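Comment une main de robot apprend à serrer : le club de robotique de Stokstead
Par Ragnvald Lunde
2 novembre 2025

Dans notre club, les élèves travaillent avec une main de robot qui a des doigts, un pouce et des petits bouts en gris foncé.
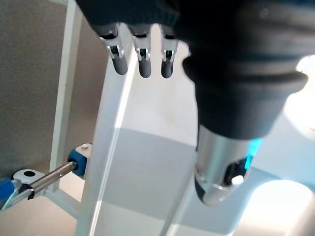
Onell a demandé pourquoi on donne des doigts à un robot, quand une simple pince peut déjà prendre beaucoup de choses. C'est une très bonne question, et nous allons commencer par elle.

Une pince a seulement deux côtés qui se ferment. Pour un cube, cela marche très bien. Mais pense à ta propre main quand tu ouvres une bouteille. Ton pouce pousse d'un côté, tes autres doigts tiennent de l'autre côté, et en même temps tu tournes. Avec une pince, ce geste est beaucoup plus difficile. Une main avec des doigts peut prendre des formes différentes, et elle peut changer sa prise sans poser l'objet.

Le pouce, le chef des doigts

Essaie une petite expérience à la maison. Garde ton pouce collé contre la paume, et prends un crayon sur la table avec les autres doigts. Ensuite, essaie de fermer un bouton de ta chemise. C'est long, et un peu énervant !

Le pouce est spécial parce qu'il peut se placer en face des autres doigts. On dit qu'il est « opposable ». C'est pour cette raison que les personnes qui dessinent des mains de robot pensent très tôt au pouce. S'il est mal placé, les autres doigts peuvent être très forts, l'objet glisse quand même.

Comment un doigt de robot peut plier

Dans ton doigt, il y a des os, et entre les os il y a des articulations. Les muscles qui ferment ta main sont surtout dans ton avant-bras. Ils tirent sur des sortes de cordes, les tendons. Pose une main sur ton avant-bras et ferme l'autre poing - tu vas sentir que cela bouge.

Un robot n'a pas de muscles, il a des moteurs. Pour plier un doigt, il existe plusieurs solutions. Le moteur peut tirer un câble, comme un tendon. Il peut aussi pousser de petites barres attachées ensemble, et quand la première barre bouge, les suivantes bougent aussi. Dans certaines mains, un seul moteur fait plier tout le doigt, et dans d'autres il y a un moteur pour chaque articulation.

Pour bien comprendre, les élèves ont d'abord construit en septembre un doigt en carton, avec une paille et une ficelle. Tu peux le faire aussi :

Coupe une bande de carton épais et plie-la à deux endroits.
Colle un morceau de paille sur chaque partie, en laissant les plis libres.
Passe la ficelle dans toutes les pailles et attache-la bien au bout.
Tire doucement. Le doigt se ferme.

Le premier doigt de notre groupe se fermait bien, mais il ne voulait pas se rouvrir. Nous avons ajouté un élastique sur le dos du carton.

Serrer, mais pas trop

Maintenant vient la partie la plus difficile. Quand tu prends un œuf, ta peau sent si l'œuf glisse, et tu serres un peu plus. Un robot ne sent rien si on ne lui donne pas de capteurs. Il peut mesurer la position de ses doigts, ou bien l'effort de ses moteurs, et le programme décide ensuite quand il faut s'arrêter.

Au club, nous écrivons la force avec un nombre entre 0 et 100. C'est notre échelle à nous, les autres équipes font parfois autrement. Avec 20, un gobelet en papier reste debout et garde sa forme. Avec 80, il est écrasé ! Les élèves ont trouvé ces valeurs avec beaucoup de patience, et beaucoup de gobelets.

Et le concours ?

Notre équipe prépare la rencontre de Breresberg. L'épreuve s'appelle le défi Blomqvist : il faut prendre un objet, le porter et le poser dans une zone marquée. L'objet le plus lourd pèse environ 900 grammes. On peut faire 2 essais, et le meilleur est gardé. Si l'objet tombe, l'essai est terminé - mais l'équipe peut corriger son programme avant le suivant.

Quelques mots à retenir

Articulation : l'endroit où deux parties se plient ou tournent.
Capteur : une pièce qui mesure quelque chose, par exemple une force ou une distance.
Programme : la liste des ordres que le robot doit suivre.

Si tu construis ton doigt en carton, apporte-le au club, nous allons le mettre sur l'étagère avec les autres.

Dernière mise à jour : ajout de la partie sur le concours
Contact | © Club de robotique de Stokstead | Haut de page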